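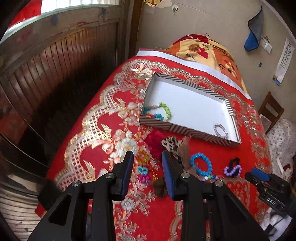
Bon, petit fil sur la couche perception, parce que j'ai passé la semaine dedans et que j'ai besoin de vider mon sac. Le sujet : estimer l'ouverture de la pince uniquement à partir de l'image, sans encodeur, sans marqueur collé sur les doigts. Sur le papier c'est trivial. Deux tampons bleus face à face, on segmente le bleu, on mesure l'écart, on rentre chez soi. Sauf que sur ce dessus-de-lit rouge brodé il y a aussi un bracelet de perles bleues juste à droite du doigt droit, et une petite barrette en cœur, bleue elle aussi, de l'autre côté. Mon seuil HSV a adoré.

2/ Du coup la première version me sortait une pince ouverte trois fois trop large dès que le bracelet entrait dans la zone de recherche. Et comme le filtre derrière lissait gentiment tout ça, la courbe était très jolie. Fausse, mais très jolie.

3/ J'ai essayé de resserrer la teinte. Mauvaise idée, ça marche l'après-midi et ça casse le soir, dès qu'on allume une ampoule un peu jaune. J'avais déjà fait la même erreur en août sur un autre projet, j'avais même laissé un commentaire dans le code pour m'en souvenir. Je l'ai retrouvé mardi. Merci moi.

4/ Ce qui tient pour l'instant : on oublie la couleur comme critère principal et on s'appuie sur la géométrie. Les doigts sont rigides, la caméra est fixée à la pince, donc les tampons ne peuvent se balader que sur une courbe connue dans l'image. On projette le modèle, on ne cherche que le long de cette courbe, et la couleur sert juste à départager. C'est dans la branche de Muveck depuis hier soir (notre petit outil de relecture, pour ceux qui débarquent).

5/ Chiffres, puisque vous allez me les demander : 3 944 images annotées à la main, et quelque 400 où l'ancienne version partait dans le décor. Avec la nouvelle il en reste 5. Sur les 5, il y en a 4 avec un gros flou de bougé, et franchement à l'œil je ne ferais pas mieux. La dernière, je ne comprends pas. Elle est nette, bien éclairée, et l'estimation est à côté. Je la garde en fond d'écran jusqu'à ce qu'elle avoue.

6/ Autre truc pénible, la distorsion. Avec un objectif aussi large, tout ce qui est droit se courbe sur les bords : regardez la porte en bois à gauche, on dirait qu'elle fond. Au début je redressais l'image entière avant de faire quoi que ce soit. C'est lent, et on perd les coins. Maintenant je garde l'image brute et je déforme le modèle à la place, quelques dizaines de points à projeter et c'est plié.

7/ Pour la calibration on utilise Pîrvu, notre script maison, qui a un défaut énorme : il ne râle jamais. Vous lui donnez des vues toutes prises sous le même angle, il vous rend des paramètres avec un aplomb incroyable. J'ai ajouté une vérification bête qui refuse le lot si les vues se ressemblent trop. Deux heures de boulot, j'aurais dû le faire il y a un an !

8/ Côté planification on me demande souvent pourquoi je m'embête autant avec l'ouverture. Parce que c'est l'action ! Si l'étiquette dit « pince fermée » alors qu'il reste un doigt d'écart, la politique apprend à lâcher trop tôt ou à serrer du vide. Sur un cube en mousse ça passe. Sur un chouchou ou un pompon, tout mou, beaucoup moins – on ne sait même pas très bien à quel moment on peut dire que l'objet est tenu.

9/ Ce qui me manque encore : une vraie incertitude en sortie. Pour l'instant c'est un nombre, point. J'aimerais que l'estimateur puisse dire « là je devine » et que la relecture saute directement à ces passages. J'ai un brouillon basé sur la largeur du pic de corrélation, il est trop optimiste, je n'en suis pas fière.

10/ Je montre tout ça à Stellville le 08/12/2022, avec les gens de Stuluscombe qui ont un souci cousin sur leurs ventouses. Si vous avez déjà suivi des doigts de pince sur des fonds brodés, imprimés, à paillettes, bref chargés, mes messages sont ouverts, je prends tout, même les scripts honteux.

11/ Ah et oui, quelqu'un va me dire de peindre les tampons en vert fluo. J'y ai pensé. Il y a aussi des perles vertes dans le plateau.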